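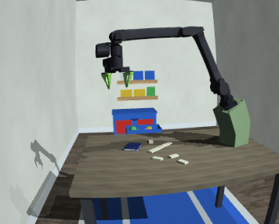
Render: arm on sage-green base, wooden table, gripper open

Forum > Trade and Foreign Investment > Port concessions

Riltoren terminal: who holds the step-in rights?

pfeiffer_m
The Riltoren concession was published in May. 383 pages with annexes. Horico takes a 48 per cent stake in the operating company and the state port authority keeps the rest. The press has called this a minority holding. I think that is wrong in practice. Annex 4 gives Horico a veto over berth allocation, tariffs and the choice of auditor.

drydock50
A veto is not control. Horico can block a tariff change but cannot impose one. Most port deals of this size have the same clause.

pfeiffer_m
Most have it for tariffs. Berth allocation is less usual. If a foreign naval vessel asks to refuel, the berth request goes through the same procedure. The text makes no exception for state ships.

W. Harms
Clause 101 does. "Vessels on sovereign service" are referred to the ministry, with a reply due in 48 hours. Read it together with the definitions.

pfeiffer_m
I missed that. It still leaves open what happens if the ministry doesn't reply.

W. Harms
Then the request lapses. Same clause, last line.

kestrel_tr
The debt matters more than the berths. Eltard lent the government the money for its own share, and Eltard and Horico have the same parent. On default the shares pass to the lender. Add the two together and there is your control.

drydock50
Only after arbitration, and the seat is neutral. You are describing a worst case as if it were the contract.

kestrel_tr
The first repayment falls before the second crane is due to be working. I wouldn't call default remote.

W. Harms
Has anyone got the loan agreement itself? The concession only refers to it. Without the grace period neither of you can settle this.

kestrel_tr
Not published. I have the parliamentary summary, which gives the term but no grace period.

pfeiffer_m
Please post the summary. I'll correct my first post on clause 101 tonight.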